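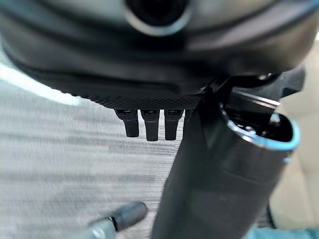

Volume 8, Page 938

Report of the Visit to the Dendelham Water Works

Members of the Trutavska Local History Association visited the Dendelham Water Works on July 2, 2026, at the invitation of the Masten Utility District. The works, which supply the town and the villages along the Dzene River, had not received the Association since the filter house was rebuilt.

The party was welcomed in the former boiler room, where the District has placed its collection of plans and account books on display. Of particular interest was the original subscription ledger, listing 1,189 households by street and trade. Several entries for Mill Lane correct the dates given in our earlier guide to the district, and a revised list will be printed in the April number.

The tour continued to the settling basins and the filter house. Staff explained how river water is drawn in below the old weir, left to settle, and passed through beds of sand and gravel before treatment. The brick arches on the north side belong to the first building; those on the south were relaid in a slightly redder brick – a difference easily seen from the yard.

After lunch, members walked the 800 yards to the covered reservoir. The carved stone over its door bears the arms of Dendelham, now badly worn on the left side. The District is considering repairs, and the Association has offered copies of two early drawings from its own holdings.

The Association thanks the Masten Utility District for its hospitality. Members who wish to consult the ledger may apply in writing to the District office. Copies of the visit notes are available in the reading room at Trutavska.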